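February, late evening

Read the new handling rules from Galivo on the train, all 40 clauses. Vilja thinks they are a step forward. I think they were written by someone who has never had to pick up a pen.

Clause 6 wants pads checked every 900 grasps and changed "when worn." Worn how? Nicked edges, a smooth patch, a corner gone? Tudur changes his when they look bad to him. I change mine when I start missing. We both signed the same form at Janden last year and both passed.

Then the clutter clause. "The work area shall be free of transparent or reflective material unless declared." Fine, so we declare it. Fotini asked what declaring it does and Efe said it goes in column F. So a run over bare floor and a run over a crumpled clear sheet end up in the same total, with one letter between them, and whoever reads the total will not open column F. I said so at four o'clock and was told it was noted.

The number they want for sign-off is 4,000 runs. We have 1,305. I can guess which kind the rest will be if we leave it to people who want to get home.
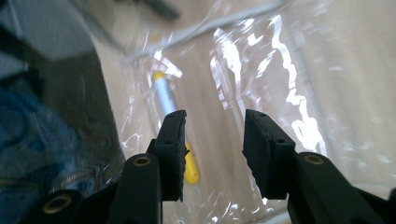 What I would accept is a short rule with a limit in it. So many runs with film over the item, reported on their own line, and a photo of the pads kept with each batch. Nneka says that is already "in the spirit" of clause 6. I have seen what happens to spirit when Grotska sends an auditor.

Also no word on cables. One loose wire near the item and half my runs would be thrown out under the old Wike checklist. The new one doesn't mention wires once.

Wrote two pages of comments, cut them to one. Efe wants them by noon. Must ask Tudur for his pad notes before he tidies them away.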